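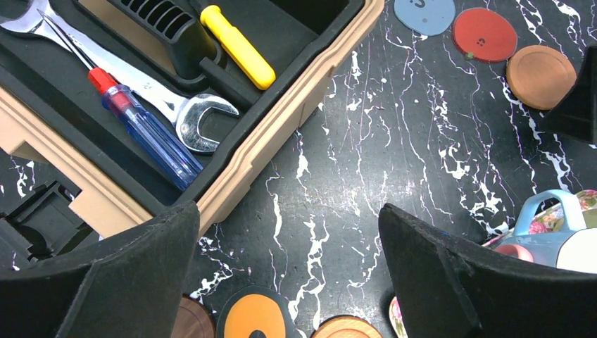 Two days of unpacking and calibration are too many for a small shop, according to Flirnness, which has been trying the Palma gripper kit since July and would like the set-up cut to a single morning.

Moststead, the kit's maker, has responded with a revised version that goes on sale this week at $4000. The earlier version stays on the price list until stock runs out.

Palma is a two-finger gripper with a wrist camera, a controller and software for picking mixed items from a bench. Typical work is hand tools – screwdrivers, open-end wrenches – lifted out of a toolbox tray, and small flat pieces moved across a tabletop. The revised kit ships with the camera bracket already aligned. Moststead says this removes the longest step in the old procedure, though the arm itself must still be zeroed by the buyer.

Grip force is now set per item instead of per job. The software stores nearly 900 item profiles, and new ones can be added from the wrist camera's view. Shiny metal remains a weak point under direct light, and the manual recommends a diffuse lamp, sold separately.

Brerkden will handle service in Canada. Its plan covers finger replacement and one recalibration visit a year. Travel to remote sites is billed at cost.

Feb 9, 2018 – Staff writer

Comments (3)

benchtop_bob: Does the new bracket fit the old wrist plate? We have the first version and I'm not buying a whole kit for a bracket.

Marlo T.: The lamp should be in the box at that price.

gearhead77: Per-item force is the good bit. Ours kept one setting for the whole tray and I had to split every job in half.

Contact us | Copyright 2018, all rights reserved | Back to top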